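The **Skakar Lime Works** is a disused lime burning site on the northern side of the Dusudora valley. It consists of a small limestone quarry, a bank of three kilns, a loading platform and the lower courses of two workers' cottages. The site is valued because the whole process, from the stone face to the cart road, can still be followed on the ground.

## History

Lime was burned at Skakar first for local farms, which needed it for their sour upland soils. Later the works supplied mortar to builders in Quintero, and a cart road of 1,667 metres was made to connect the kilns with the main valley route. Production became smaller when cheaper lime arrived by rail, and the last kiln went out of use before the road was surfaced.

## Remains

The kilns are built into the slope, so that stone and fuel could be tipped in from the top. Each one has a draw arch at the base, and the eastern arch keeps its original brick lining. The middle kiln has partly fallen in – its front wall was robbed for field walls at an unknown time.

A survey led by Malathi Namboodiri recorded 361 worked blocks in the quarry and on the platform. Of these, 59 carry masons' marks. Vilja Salminen has compared the marks with those on the Mistent bridge and suggests that the same families worked in both places, but this is disputed by Sudheer Lobo, who considers the bridge to be older.

## Protection

The kilns and the cottages are protected, together with the first 80 metres of the cart road. The quarry is not included, and its upper edge is unstable after heavy rain. Access is by the public footpath from the valley, which is closed each April for repair work.
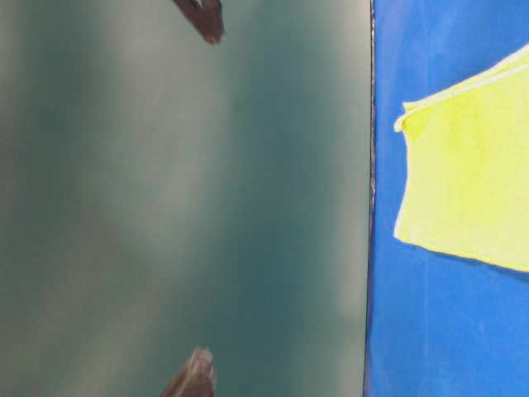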